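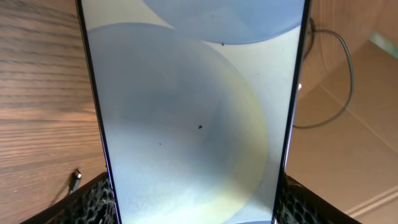

So I've finally done something about my phone, or more to the point, about where my phone lives. For years it has lived face down under the mail, in the bread drawer (once), between the couch cushions, and on one memorable morning in March on the roof of the car, all the way to the hardware store and back. It survived. I took that as a warning.

The new rule is that it gets a stand and it stays in the stand. I went with a black honeycomb one because I liked the texture and because the other colour left was a sort of salmon. My sister-in-law Thérèse swears by her Kokkonen, which folds flat and costs 180 dollars, and I'm sorry, but I'm not paying that for something to lean a phone on! Mine was a fraction of that, from the bargain bin at Lenalier, and it does the same job.

What I didn't expect is how much more I notice the screen now that it's standing up looking at me. Every smudge! Every speck! I used to give it a wipe on my jeans and call it clean, and in my pocket I suppose it was clean enough. Upright on the desk with a pale wallpaper on, it's a different story. I'd picked the soft grey and blue circles because they're calm and the icons used to get lost on my old photo of the lake. Calm they are, but a black speck on pale blue is all you can look at once you've seen it.

My neighbour Igor Michalski, who used to repair watches and has opinions about cloths, gave me two microfibre ones and told me to quit using paper towel. Wipe the crumbs off the desk first, he says, then the stand, then the phone, or you're just moving dirt around. He also says to get into the bumps on the stand with an old toothbrush. I've been doing it on Sundays with my coffee and it's a nice little job, to be fair.

The desk has come along with it. The Konik lamp moved to the left, the dead pens went out (seven of them, why was I keeping seven dead pens), and the charging cable now runs behind the books where I can't catch it with my elbow. I still have the cupboard with the old chargers to go through. If anybody knows what a Weltlow adapter fits, please leave a comment, I've got a couple and no memory of buying either.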